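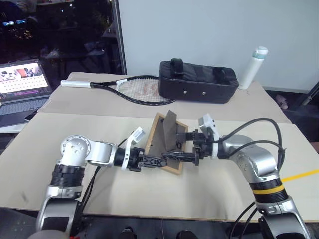 L'exposition de photos du quartier Somthorpe ouvre le dimanche après-midi, à partir de 15 heures, dans la petite salle de la rue Rattanakul. Cette année, nous avons reçu 29 tirages, presque tous des portraits de famille, et nous demandons à chacun d'apporter le sien déjà encadré. Un cadre simple suffit, par exemple avec une bordure en bois clair et un dos sombre muni d'un pied rabattable, car une partie des photos sera posée sur les étagères et pas accrochée au mur. Pour les autres, il faut deux crochets et un fil solide.

Écrivez votre nom et le titre de la photo au dos, au crayon, et aussi l'année si vous la connaissez. L'an dernier plusieurs photos sont restées sans légende, et c'était dommage, les visiteurs posaient beaucoup de questions.

Le dépôt se fait jusqu'à vendredi, 18 heures, chez Uthai Khamphan, au 11 de la même rue. Si vous habitez du côté de Skernmont, on peut passer chercher les cadres chez vous - il faut seulement nous prévenir la veille. L'entrée est libre, et les enfants sont les bienvenus. Les photos seront rendues à la fin du mois de mai.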